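Open day at the Tivemer lab: small-part handling

Members who signed up for the June visit spent the afternoon at Tivemer, where Vandana Katiyar and Yevhen Stelmakh run the gear-handling cell. The demonstration covered one operation: picking mixed steel parts off a cloth-covered surface and presenting them for bore inspection. Katiyar ran the arm from a laptop and took questions between cycles.

The fingers are printed in-house and slotted lengthwise to save weight and allow some flex. Grip force is set per part number. Stelmakh said the current finger design, the eighth, has done 587 picks without a replacement — earlier ones cracked at the root after almost 100.
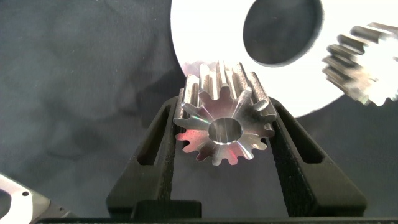

Spur gear held upright between the two fingers, bore facing the wrist camera.

Most questions concerned reflections. Polished faces wash out under the overhead lamp, and the software can lose the edge of the bore. The team now takes two exposures per part and keeps the one with the better contrast. Kanchan Tyagi asked about polarizing filters. They have been tried, and the loss of light was judged too high at the present cycle time.

Slides and the finger drawings are available from Sneha Garg on request. The next visit is to Wokar, to see a palletizing line. Places are limited to 8, and safety shoes are required.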